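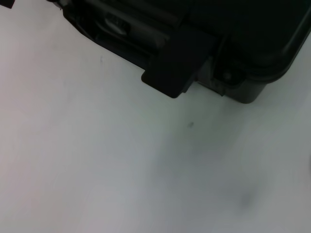 Section 2. Setting Up Your Hard Case

Welcome to the fun part! A good hard case will look after your gear for years, and getting it ready takes up to 15 minutes. This section applies to the Flovevard and the larger Clumar.

2.1 Closing and latching

1. Set the case on a flat, clear table with the handle toward you.
2. Run a fingertip around the rim and wipe away any grit. A single grain can hold the lid up.
3. Lower the lid and press down over each latch with your palm.
4. Snap the latches shut one at a time. You'll feel a lovely firm click – that's the lid pulling down onto the base.

Caution: Keep fingers out of the channel below the lid while you press the latch tabs home.

2.2 Labeling the lid

The recessed panel on the lid is one of our favorite details. A sticker placed inside it sits lower than the plastic around it, so it doesn't peel when cases slide past each other in a van.

1. Clean the panel with a barely damp cloth and let it dry.
2. Peel the label and lay it down from one short side to the other.
3. Rub firmly for 30 seconds, corners included.

Note: Keep it to two short lines, such as a name and a case number. 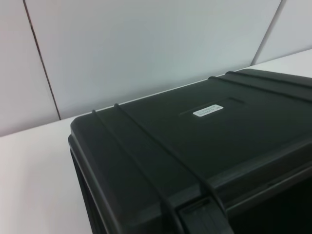
Leokadia Pawłowska wrote to us that she puts the contents list on a card inside the lid and leaves only a number on the outside. She repacks every June and has never had to scrape off an old sticker. We love this, and it works with either size.

2.3 Opening

1. Release all the latches before you lift anything.
2. Raise the lid with both hands and tip it back until it stays put.
3. Check the inside for crumbs of old foam, then wipe it out with a soft sponge and mild soapy water.
4. Leave the case open for 8 hours before you fit new foam.
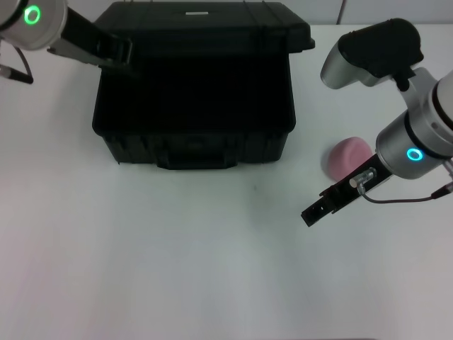
Fig. 2-3. Case with lid raised, handle at the front.

Caution: Never pick the case up by its handle with a latch undone.

Once it's dry, go on to Section 3 and start cutting foam!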